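Zendita opens hand-taught task library to outside workshops

Brirnden, 23 May 2020

Zendita, the robotics company based in Brirnden, is opening its library of hand-taught tasks to small workshops and college departments from August. Members will be able to download recordings of everyday handling jobs, use them to train their own robot arms, and send in recordings of their own.

The library is called Noltia. It holds 159 tasks at launch, all of them shown by a person holding a gripper tool and doing the job directly. The tool has two fingers that open and close with a squeeze of the hand, and a wide-angle camera that looks out over them. No robot arm is needed while the recording is made. The person picks up the tool, carries out the task, puts things back and starts again.

Each task in the library has at least 50 complete runs. Between runs the objects are moved, turned or swapped, and the person showing the task may change as well. Zendita asks for this variety because an arm trained on one tidy layout tends to fail when a bowl has been put down a hand's width to the left.

Most of the tasks come from kitchens, store rooms and packing benches. They include folding cloths, stacking cups, sorting small parts, closing lids and moving loose items between containers. Zendita chose them after talking to workshops that wanted help with short, repetitive jobs but could not pay for weeks of programming. 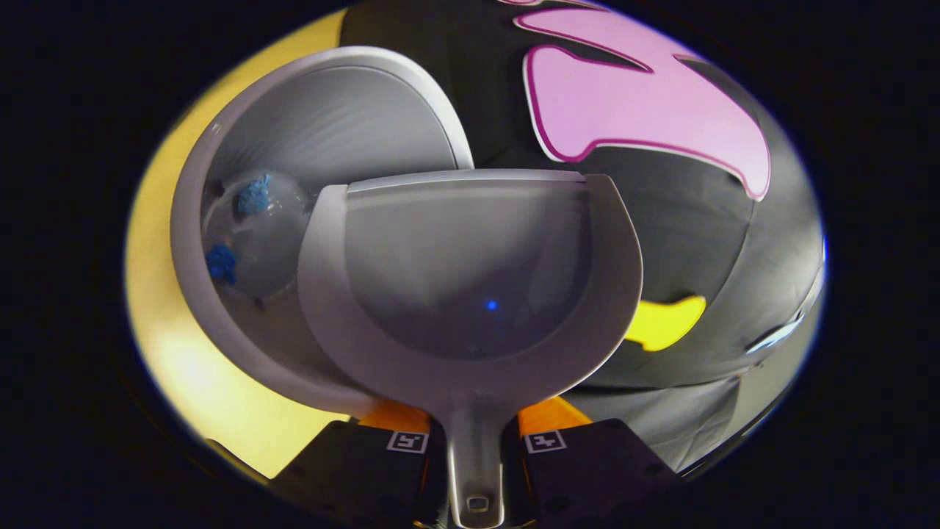 Scooping has taken up more of the company's time than any other group of tasks. It asks for a steady grip on a tool as well as some sense of what the tool is doing, and people are quick to correct themselves if a scoop starts to tilt. With the two fingers clamped on a narrow handle like the grey one shown, the bowl of the scoop fills much of the camera's view and hides part of the container behind it. A trained arm has to cope with the same blocked view, so Zendita leaves such moments in the recordings. Clear objects and curved containers are used often in this group, as shiny surfaces are a known cause of trouble for cameras. The small square markers on the fingers let the software work out how far apart they are at each point in the run.

Noltia also has a smaller set of tasks shown by remote control. For these, the operator sits at a desk and moves a pair of handles, and a robot arm follows. The method is slower - a run can take several times as long as it does by hand - but it suits jobs that need a fixed arm, such as loading a heated press or working behind a guard. Remote recordings are stored separately and labelled, so that members can choose one kind or use both.

The arm used for all of Zendita's own checks is made by Jafri, which has worked with the company on the mounting plate that lets the same fingers be fitted to the hand-held tool and to the arm. Using the same fingers in both places means the camera sees much the same view in training and in use. Members with arms from other makers can use an adapter, and drawings for it are included with the library at no extra charge.

Recordings sent in by members will be checked before they are added. Zendita will look for missing frames, lost tracking and runs that stop before the task is finished. Failed attempts are welcome if they are marked as failures. Faces, paperwork and screens should be kept out of view, and any run that shows them will be returned to the member.

The company is lending out 80 hand-held tools in the first round. Each loan lasts for one term or one season of work and comes with a charger, a carrying case, a spare set of finger pads and a printed guide to setting up a recording area. A member needs a table, fair lighting and enough room to move both arms freely. Applicants should say which task they would like to record first and what objects it involves.

Zendita has space for 200 members in the first year. Colleges and workshops with fewer than 50 staff will be offered places first, and any that remain will go to larger firms. Application forms are available from the Noltia pages of the Zendita website or by post from the Brirnden office.

Notes to editors

Zendita makes hand-held recording tools and training software for robot arms. Noltia is its library of recorded tasks. Press enquiries and requests to visit the recording rooms should be sent to the press desk at Zendita, Brirnden.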